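Ditton 桌布 豆沙绿 加厚款 产品页

首页 > 家用纺织 > 桌布与台垫 > Ditton

品牌:Gullness
系列:Ditton
颜色:豆沙绿(偏米色)
适用:长方形餐桌、工作台、叠衣台
不适用:圆桌、户外、任何需要“防水”二字的场合
库存:有货

先说结论

我们店里上架桌布一向谨慎。过去卖过三个牌子,退货理由几乎一样:图上平得像纸,到家皱得像咸菜。Gullness 的资料册里写着“自然垂顺,久铺如新”,这八个字我们没有照抄到本页,原因看完下面的内容就明白了。

Ditton 是一块厚实、耐折腾、颜色低调的大桌布。它会皱。铺在大桌子上,只要一头受力,褶子就会朝受力的方向聚过去。能接受这一点,再往下看;不能接受的,建议直接去看同系列的台垫,硬挺,也好擦,只是没有布的手感。

关于颜色

厂家叫它“豆沙绿”。我们拿到样布以后争了半天,有人说是米色,有人说是灰绿,最后在颜色一栏里把两种都写上了。白天靠窗看偏米,晚上在暖光下看偏绿,阴天则两样都沾一点。如果您家里的墙面或椅子是明显的暖黄色,它会显得有些旧;配灰色软包的卡座倒是稳妥。厂家网页上的那张效果图调得太翠,请不要拿它当依据,更不要拿手机截图来跟我们对色。

深色衣物放在上面看得很清楚,这也是不少人拿它当叠衣台面的理由。蓝、黑、深灰都容易分辨,袖子压在哪里、领口朝哪边,一眼能看出来。米白色的衬衫就差一些,铺上去轮廓会糊,叠的时候得多看两眼。

关于平整度

资料册对“抗皱”的说法是:出厂前经过定型处理。我们请厂家提供测试条件,对方回了一封很客气的信,没有附数据。所以本页不写抗皱等级。

从实际使用看,刚拆封的折痕比较深,挂一夜能松掉大半,剩下的要用蒸汽。熨过之后当天是好看的。之后只要有人在桌边翻衣服、挪东西,褶子就回来了,而且往往是长长的一道一道,从一侧拉到另一侧。这跟面料的厚度有关系:薄布皱得碎,厚布皱得长。哪一种更顺眼,看个人。

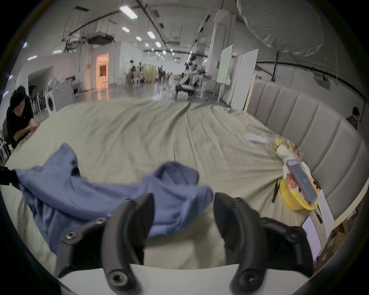 Ditton 铺在大桌上,蓝色衬衫还没叠,布面的长褶往右侧收拢。

不少顾客看到这样的褶子会问,是不是尺寸买小了。多半不是。布面被拉成放射状,通常是某一侧受了力,跟长宽够不够关系不大。把布掀起来重新抖一次,从中间往四边抹,能好一阵子。也有人用桌布夹。夹子我们也卖,但请先读下一节。

关于桌布夹

Cirau 的桌布夹在本店销量不错,这里还是要泼一点冷水。夹子只管边,管不了中间。夹得太紧,布反而会从夹点开始起皱,尤其是只夹一侧的时候。桌板太厚夹不住,太薄又会晃,下单前请量一下桌沿。另外,夹衣服和夹桌布是两回事,厂家宣传页上说一夹多用,我们试着夹过几件薄衬衫,有两件留了印,用蒸汽熨过才消。

如果一定要用,建议对角放,不要都堆在一头。

桌上的东西

一块桌布好不好用,很大程度上取决于上面会放什么。我们认为商家不应该只拍一只花瓶,真正的桌子上有手机、笔、纸、装吃食的盒子,还有一堆没叠的衣服。以下几条是按这类日常用法写的。

手机:平放没有问题。斜靠着立起来,要看靠的是什么。布面比光桌子略有阻力,手机底边不太会滑,可是一旦有人从另一头拽布,靠着的东西会一起动。贵重的请放平。

笔:圆珠笔油墨沾上以后很难彻底洗掉。资料册里写“轻松去除日常污渍”,我们用普通洗衣液洗过,淡了,没有干净。直接在布上垫一张纸写字也不理想,底下是软的,笔尖容易戳破。需要经常写字的,请配一块硬垫板。

食物盒:密封好的没什么可担心。带汤汁的、切好的水果,底下最好垫一张纸巾或者一只盘子。这款布不防水,也没有涂层,液体上去会往下走。深色酱汁留下的印子在绿色一侧的光线里不太显眼,到了白天就全出来了。

衣服:叠衬衫、叠毛巾很顺手,布面有一点抓力,袖子折过去不容易滑开。反过来说,绒类衣物的毛也会被它抓住,叠完一堆卫衣之后要拿粘毛滚筒走一遍。深色新衣第一次下水之前,请不要潮着堆在上面,掉色会染布,这种情况我们不受理退换。

与 Quezada 的比较

经常有人拿 Quezada 的同类产品来问价。两家我们都卖,没有必要替谁说好话。

Quezada 薄,轻,洗完干得快,叠起来占地方小。缺点是边角会飘,桌面如果有缝或者划痕,隔着布能看见。Ditton 厚,垂得住,能遮住旧桌面,缺点是洗一次很费劲,家用小容量洗衣机塞进去几乎转不动。我们见过顾客把它硬塞进去,最后中间那一团还是干的。

价格上 Ditton 高一些,值不值要看您的桌子。新桌子、好桌面,我们会劝您省下这笔钱。旧桌子、拼起来的桌子、桌沿已经磕得不像样的,Ditton 遮得住。

价格与包装

单价:246 元
包装:每件独立装,附一张洗涤说明
邮费:满 600 元免邮,偏远地区另计
新一批到货:11 月

厂家建议零售价比这个数字高出一截,页面上常见的“划线价”就是从那里来的。我们从来没按那个价卖过,所以也不划线。节日期间不会降价,请不必等。

洗涤

冷水或温水,单独洗。第一次会掉一点浮色,水会发绿,属于正常。不要用漂白剂。可以低温烘干,但烘完不及时取出来,褶子会定在布里,比不烘更难处理。我们的做法是甩干以后趁潮搭在两根杆子上,用手把边拉直,省掉一半熨烫的工夫。

缩水率厂家标得很低。我们手上的样布洗过几次,长边确实短了一点,短得不多,但桌沿垂下来的部分能看出差别。如果您量出来的尺寸刚好卡在两档之间,请买大的那一档。

怎么量尺寸

量桌面的长和宽,每一边再加上想要垂下来的长度。靠墙或者靠卡座的一侧可以少留,垂得太长会被坐的人压住,一起身,整块布就跟着走。很多人抱怨桌布老是歪,毛病就出在这里。卡座靠背贴得很近的桌子,那一侧留到刚刚盖住桌沿即可。

大桌子请两个人量。一个人拉软尺,中间会塌下去,量出来总是偏长。

常见疑问

会不会有味道?
拆封时有一股仓库味,晾一天散得差不多。资料册上说“无异味”,我们的鼻子不同意。

能不能裁?
可以裁,但裁完必须锁边,否则洗一次就脱线。裁过的不退。

能不能当沙发盖布?
有人这样用。它不是为这个做的,坐几次就会滑下来,我们不推荐。

能不能开样布?
可以,每位顾客限一块,邮费自付。看颜色请以样布为准,本页图片受光线影响,只供参考。

退换

未拆封、未下水的,收到后可以退。理由写“有褶皱”的,我们会先请您重新读一遍“关于平整度”那一节;读完仍然想退,也照样退,来回邮费由买家承担。色差问题,事先索取过样布的不再受理。

同系列

Ditton 台垫(硬挺,可擦)
Ditton 餐巾(同色,薄一档)
Cirau 桌布夹(见上文,请量桌沿)
Quezada 轻薄桌布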